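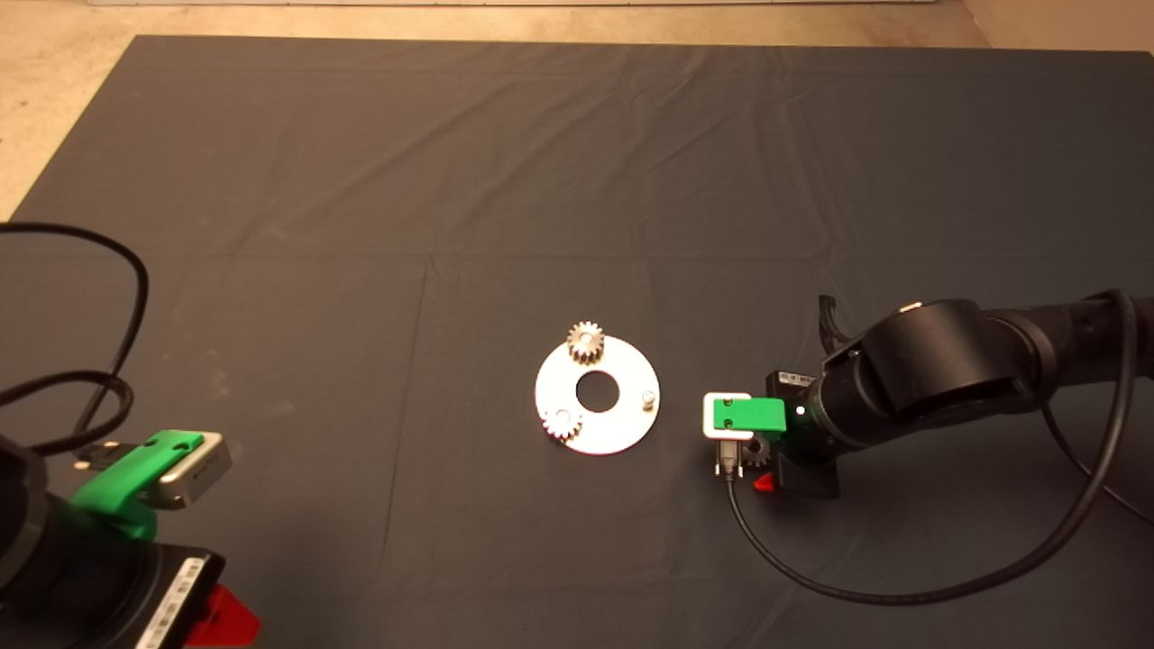
The Disimar cell is a two-arm bench cell for small gear assembly, kept at the Udau workshop and used mainly for planetary carrier work. It is usually known by the name of its control software, Jesura, though strictly that is only the software. Parts are laid out on a dark grey cloth, with the carrier, a flat white ring with metal posts, placed between the two arms and the spur gears to go on it close by. The cloth is pulled square before each run but not ironed, fold lines are accepted. This article covers setting up and upkeep. For the software see Jesura (control).

Setting up
Both arms are powered from the same supply and homed one at a time, left first. Homing with the carrier on the cloth is allowed. Homing with a gear in the gripper is not, and the software won't stop you doing it. Wrist cables are led back along the arm in a wide loop. Too short and the last joint pulls the connector, too long and the loop sweeps parts off the cloth.

Carrier position is taught by hand. Touch each of the 3 posts with a closed gripper, save, open, back off. Takes a few minutes. Teaching has to be repeated whenever the cloth is changed, and after any work on the wrist cameras.

Grippers and pads
Each gripper has two red fingers, lined on the inner side with black grip pad. The pad is the main wearing part of the cell. It goes ragged along the edge where it meets the finger and sheds crumbs, some of which stay on the red face and some of which end up in gear teeth. Brush the fingers down before each run. Ragged edges alone are not a reason to change a pad as long as the gripping side is still fairly straight.

Pads were first changed every 1,000 picks. Since January the interval has been set by inspection, after one pair lasted 3,734 picks and another was finished at 424. Both fingers are always done together, old adhesive scraped off completly first.
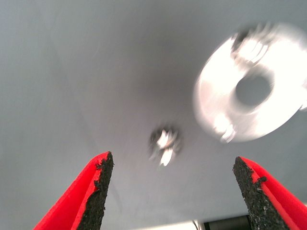 Check run
Done after any pad change or re-teaching. Carrier flat on the cloth, all posts bare, gears loose around it. One arm picks a gear, lifts, holds still, puts it back. Then the other arm. A gear that tilts in the fingers means the pads are not level, so refit them and start again. During the check the light on the camera plate should be on, as it is over the left gripper while that arm has hold of a gear and two more lie either side of the carrier. 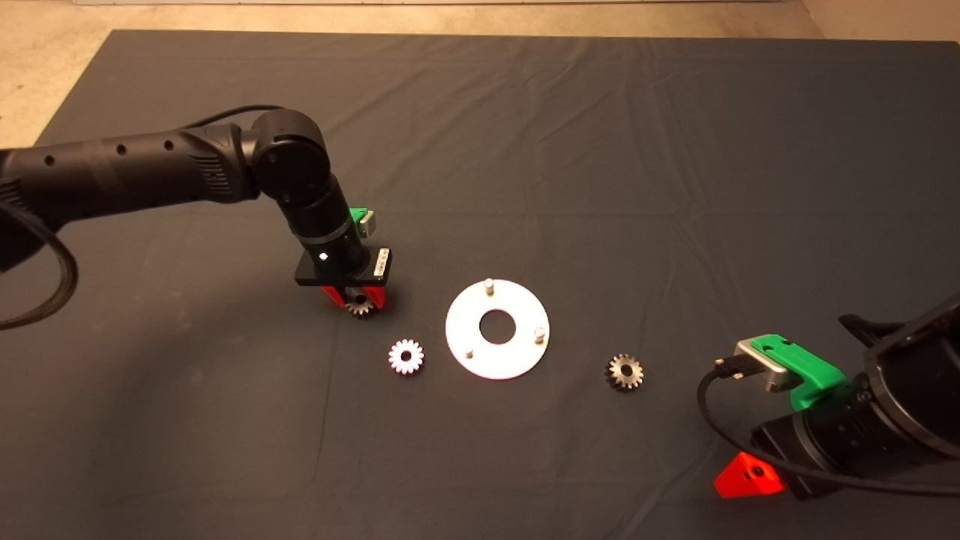 Known faults
Connector at the gripper works loose. Push home, check the loop, home the arm again.
Shiny gears wash out in the wrist view under strong light. Turn the lamp down, dont re-teach.
Cloth creeps towards one arm on long runs. Older Holub notes say to tape the corners, this is no longer done at Udau as the tape left residue on the floor.

Page last checked 14/03/2022. Section on spare parts still to be written.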